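Cleaning and Sealing Tile Floors

Updated July 2019

Smooth floor tile needs little more than a damp mop. Most of the haze people complain about is detergent film. Mix two teaspoons of neutral cleaner into a gallon of warm water and wring the mop until it stops dripping. Change the water when it turns cloudy.

Vinegar etches real marble and limestone. Printed porcelain tolerates it, but the grout between the tiles does not, so leave it out of the bucket altogether.

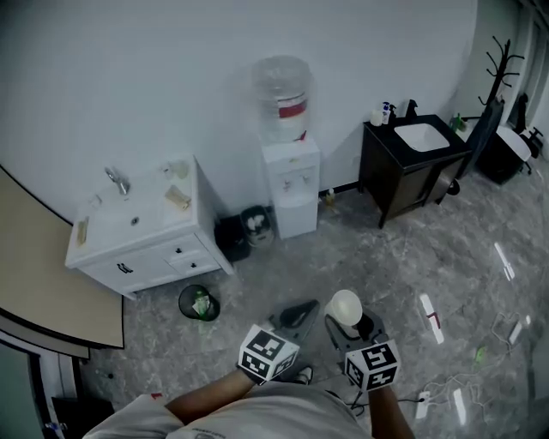

How long should new grout cure before it is sealed?
Cement grout needs at least 72 hours, and longer in a damp room. Epoxy grout is not sealed.

Apply sealer with a small foam brush, one joint at a time. Wipe the excess off the tile face within 6 minutes. Two thin coats hold up better than one heavy coat. Keep foot traffic off for a full day.

To test old sealer, put a few drops of water on the joint. If the grout darkens, reseal. Ah-rin Shin tested 9 joints in her hallway this way and found that only the ones by the door had worn through.

Speckled surfaces hide crumbs and dried spills. Check them by hand before wiping, and lift anything gritty with a dry cloth first. Dried paste comes off with a plastic scraper held nearly flat. Metal blades leave gray marks that have to be polished out.
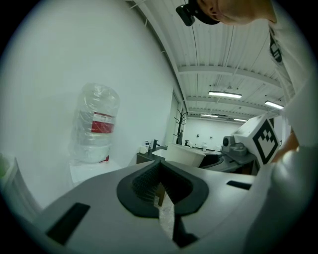
Pale speckled surface, seen through a narrow gap.

Store leftover sealer upright with the cap tight. Write the opening date on the can.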